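Chapter 6
Unattended Installation and Package Dependencies

6.1 The scope of this chapter

Chapter 5 dealt with building a single package and placing it in a repository. The present chapter deals with what happens when a package is installed on many machines at once, with no operator at the keyboard. An installation of this kind is called unattended. It must obtain every answer it needs from its command line, from a response file, or from the defaults compiled into the installer.

The reader should already know how to write a package manifest (Section 5.3) and how to read an installer's exit code (Section 5.6). Familiarity with one scripting language is assumed. The listings use the shell syntax set out in Appendix B.

6.2 A working case

Most examples in this chapter refer to the network at Clallport, a mid-sized engineering office with 1,236 workstations at 17 sites. The office keeps its packages in a repository named Boonchu and distributes them with a deployment agent named Sorkano. Each workstation runs the agent as a service under a local system account. The agent contacts the repository every 300 seconds, compares the published manifest with its own record of installed packages, and installs whatever is missing.

The local system account has no desktop session. An installer that opens a dialog box under this account will wait for a click that cannot arrive, and the agent will eventually end the process and record a timeout. Timeouts of this type were the most frequent fault in the deployment log that Khamphan and Gkikas kept for the office, ahead of full disks and failed downloads.

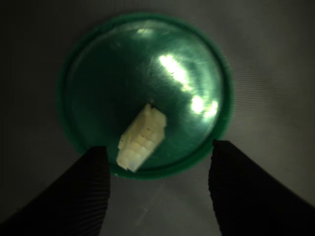

6.3 Direct and transitive dependencies

A package that requires another package is said to depend on it. If package A names package B in its manifest, B is a direct dependency of A. If B in turn names C, then C is a transitive dependency of A. The agent must install C first, then B, then A. The full set of such relations forms a directed graph, and a valid installation order exists only if the graph contains no cycle.

Consider the drafting program Plirwood. Its manifest lists 12 direct dependencies, among them a runtime library and a license client. The license client requires a later version of the same runtime library. An agent that resolves each dependency separately may install the earlier version, find the license client unsatisfied, and stop with the system partly changed. Section 6.5 presents an algorithm, due to Hemmin, that resolves all version constraints before any file is written.

6.4 Terms used in this chapter

Response file. A text file holding the answers an installer would otherwise request from the operator.

Idempotent script. A script that leaves the system in the same state whether it is run once or several times.

Pinned version. A version number fixed in the manifest, which the agent may not replace with a later one.

Pending restart. A state in which files have been staged but will not be replaced until the operating system starts again. Some installers report this state with a nonzero exit code, and a script that treats every nonzero code as a failure will report it incorrectly.

Section 6.5 begins with the construction of the dependency graph from a set of manifests. Readers concerned only with response files may proceed to Section 6.8.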